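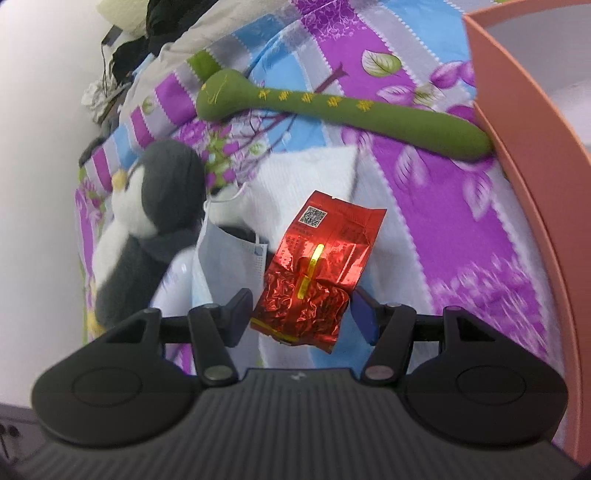
Lamgate Comfort Packs: progress report

Home | Our work | Reports | Contact

Prepared by Csaba Pintér for the Carrillo fund, 3 December 2022

1. Work done in this period

Sorting moved from the hall at Fikville to the spare bedroom at the Sostham house in November. Donated items are now laid out on the bed before they are packed, with soft toys, towels, face masks and small sealed packets all checked in one place. The penguin with the scarf and the long green toy with the yellow embroidery have both been passed for use.

We sent out 228 packs. A further 622 are made up and stored at Lamgate.

2. Spending

We have spent £1,355 of the grant, mainly on towels, masks and postage. Receipts are attached. Postage was higher than planned, as the toys need larger boxes than we priced for in the spring.

3. Problems

Two deliveries of towels came late and held up packing. We have changed supplier.

Small foil packets are slow to check. Each one is picked up singly, the printing is read and the crimped ends are looked at for splits. Any with no readable printing are put aside. We would like to keep this step even though it takes time.

Some toys arrived without safety labels and were returned to the donors.

4. Next period

- Send the packs stored at Lamgate
- Buy a folding table for Sostham so that the bed is no longer needed
- Agree a smaller box size with the carrier
- Ask Fikville for a second collection of soft toys

We are not asking for any change to the grant at this stage.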